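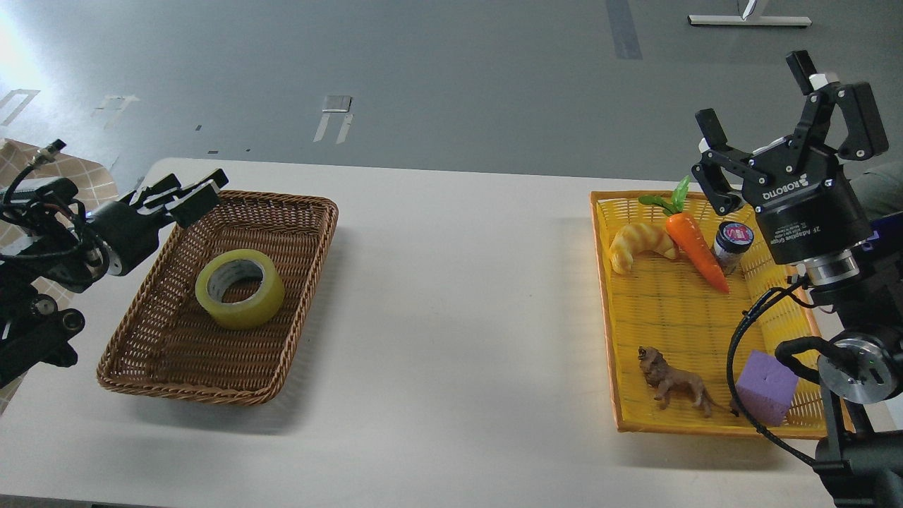
3.2 Lagerung und Feuchteaufnahme von Flechtwaren

Die Wareneingangsdaten des Lagers Wunura umfassen 3566 Positionen, davon 391 mit vermerktem Feuchteschaden. Ausgewertet wurden nur Positionen, für die ein Einlagerungsgewicht vorlag. Behältnisse aus Naturfaser und solche aus Kunststoffgeflecht wurden getrennt geführt, da Letztere im untersuchten Bereich keine nennenswerte Massenänderung aufweisen und daher als Referenz dienen.

Die Konditionierung erfolgte bei 50 % relativer Luftfeuchte bis zur Massenkonstanz. Anschließend wurde die Feuchte stufenweise erhöht und die Massenzunahme nach jeder Stufe gravimetrisch bestimmt. Proben mit gebrochenem Rand oder sichtbarem Lackauftrag blieben unberücksichtigt.
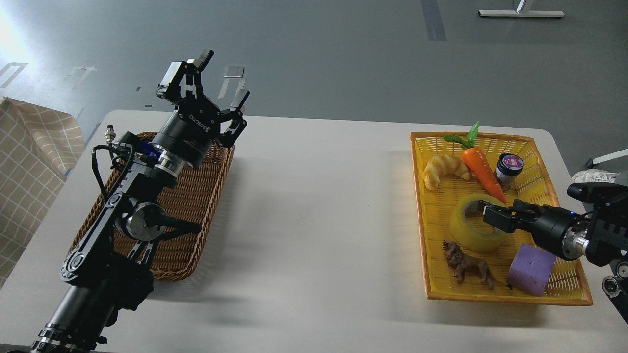

Abbildung 3: Flechtkörbe auf heller Tischfläche.

Zwischen den Lieferanten Gadik und Oyelaran zeigten sich Unterschiede vor allem im oberen Feuchtebereich. Ware von Gadik erreichte die Massenkonstanz später, was auf die dichtere Bindung am Boden zurückgeführt wird. Ein Einfluss der Färbung ließ sich nicht nachweisen. Die Randverstärkung wirkt sich dagegen auf die Formstabilität aus: Körbe ohne umlaufende Verstärkung verzogen sich bereits bei mittlerer Feuchte.

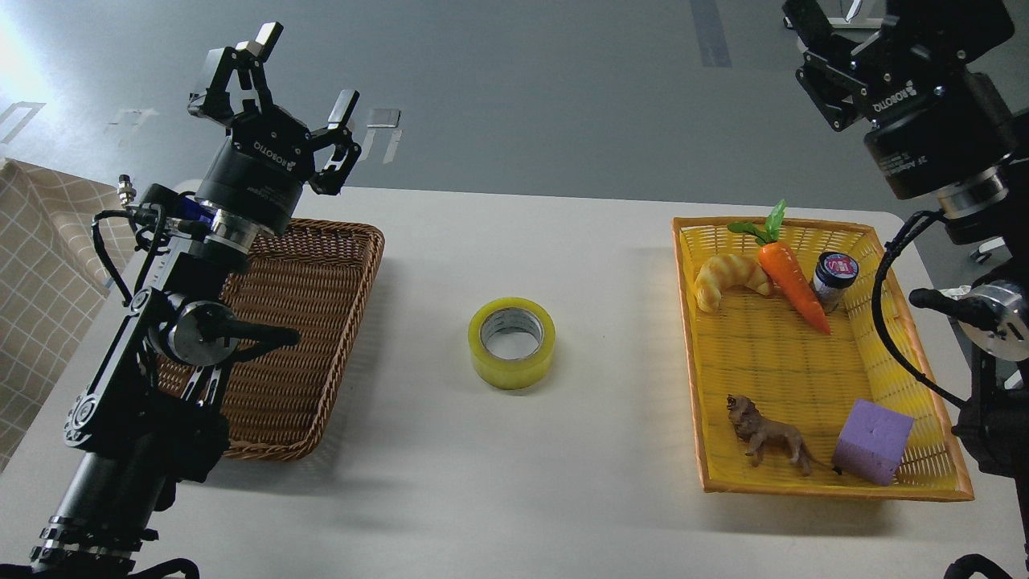

Für die Stapellagerung ist zusätzlich die Auflast zu berücksichtigen. Im Cinex-Verfahren wird sie über eine Druckplatte aufgebracht und über 700 Stunden konstant gehalten. Die bleibende Verformung wird nach Entlastung an vier Punkten des Randes gemessen und auf die Ausgangshöhe bezogen. Die Ergebnisse sind in Abschnitt 3.3 nach Faserart aufgeschlüsselt.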